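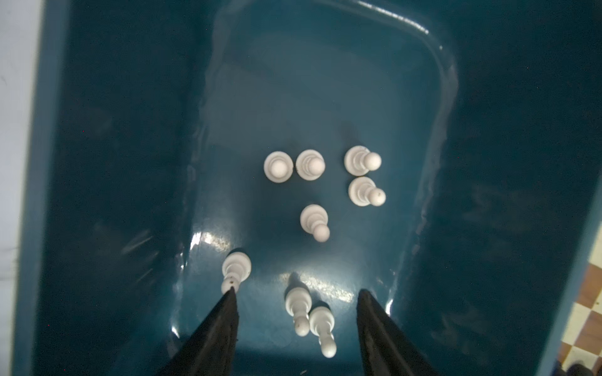 How many examples does it take to teach an arm to pick up a pawn?

More than I budgeted for. I went into April thinking 1,000 would cover it, and by the time I'd watched the first trained policy close its fingers on thin air for an entire afternoon, I had bumped the target to 4,000.

So, for anyone who's new here: I'm collecting demonstrations for a chess project called Godier. I drive the arms by hand, the computer records what the cameras see and how the joints move, and later a model tries to copy me. Every pick is one example. Put on a podcast, pick up a pawn, save, repeat. (My podcast backlog has never been smaller!)

Pawns are my nemesis. A standing pawn is lovely, you come down over that round head and squeeze. A pawn on its side is a different animal, and it matters a lot which way the base is pointing. Two of them lying against each other are worse still, and those are the ones I was skipping without noticing. Deepika Panicker looked through my first batch and asked why nearly everything in it was an upright piece with lots of space around it. Well, because those are easy and I was tired! I threw out 34 episodes that were just me fumbling, and kept the fumbles where I recovered, which she says are worth more than the clean ones. Still a bit skeptical, but she's been right before.

My routine now is to tip the pawns into a bin and leave them however they land. No tidying. If two end up in a heap, I have to deal with the heap. I also switch up which one I go for first, because I'd gotten into a habit and the model would have picked it up too.

The full board is the other half of the job, and I'm much slower at it. Rooks are fine. Kings I keep grabbing too high. 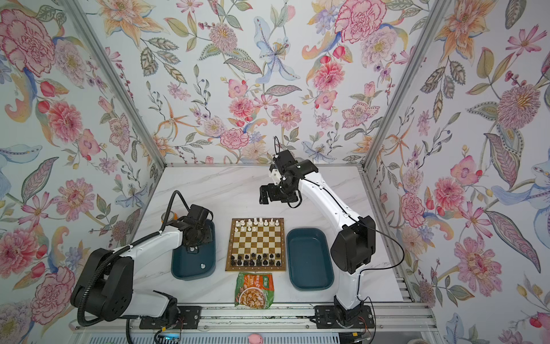
Board set up, both arms in position, noodles out front.

I'm at a little over 2,000 saved now. Next up is retraining on the messy-bin batch by itself to see if the sideways grasps get any better, and then I want to redo the wrist camera exposure, as the glare off that glossy teal plastic is driving me nuts. If you've found a good fix for shiny bins, please leave me a comment.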